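Two Hundred Good Picks and a Bad Log

The new grasp software at the Moddale bench arrived with a promise from its supplier, Serkent: 1,000 picks without a drop. I was doubtful when the claim was read out in June, and I am more doubtful now. The job is simple enough. Pick a small blue block, put it in a black container, start over.

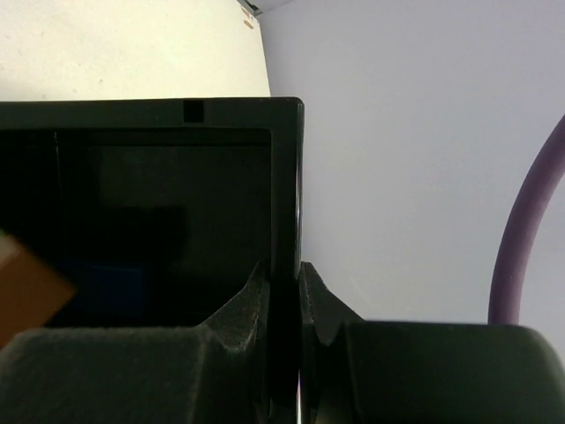 Ineke Maes

The fault showed up in the log before it showed up on the bench. Over one run the controller reported 200 good picks in a row. Three of those were false. The fingers had closed on the wall of the container, met something solid, and the software wrote down "object held." It had no way to tell a block from a rim, and it did not ask.

Serkent calls this a labeling error. I call it a safety matter. A gripper that thinks it is holding a part will lift, and if it has the container instead, the container comes too. With a toy block that means a mess. Gillies wants the same software on its packing line at Udisden, where people work within arm's reach.

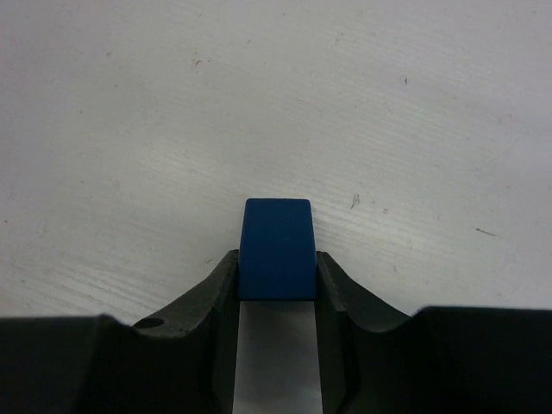 The blue block gripped between the two fingers.

Nobody disputes that it can hold the block. The trouble is that the supplier's demonstration was made up entirely of grips like this one, out on the open table with clear space on both sides. Near a wall, the force reading alone is worth very little.

The proposed fix is a check on finger width after closing. Fine, but a rim and a block can come close in thickness, and I have yet to see the test figures for that case. We have asked for 3,000 picks with the full log, including the ones close to the container's sides. Until that arrives the bench stays at reduced speed.

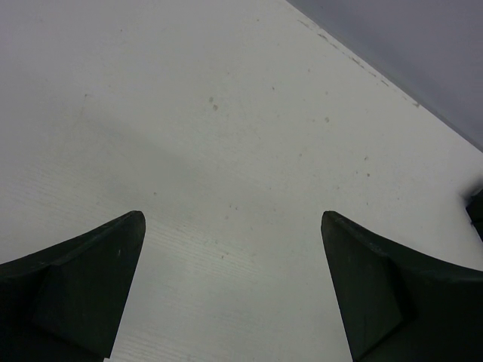 Fingers open over the table, nothing held.

The empty grip needs checking as well. The log should say "empty" when the fingers hold nothing, and I would like to see that written down by someone other than the people selling it.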